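ok Sokalgate move thread, because people keep asking how it's going

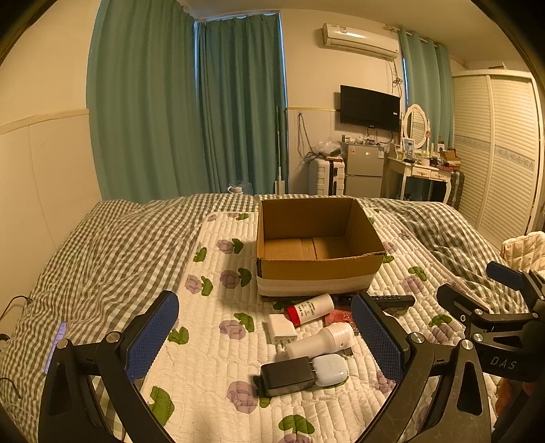 bedside stuff, still waiting to go in the box

1/ We get the keys Sunday. The new place is 307 square feet smaller than this one and I have been in denial about it since December

2/ The Isport bag of old gym gear is gone!! Sold the lot for 100 bucks to a guy two streets over (he didn't even haggle, I should've asked for more)

3/ Movers quoted me 2000. For a one bedroom! Ended up renting a van from Baloyi for 300 and bribing my cousins with pizza

4/ Does anyone know if the Pornham Road exit is open again? The van is big and I do NOT want to take it through downtown

5/ Books are the worst part. I keep sitting down to read them and then it's 11 pm

6/ Also if you want a free couch, it's green, it's heavy, you have to come get it. DM me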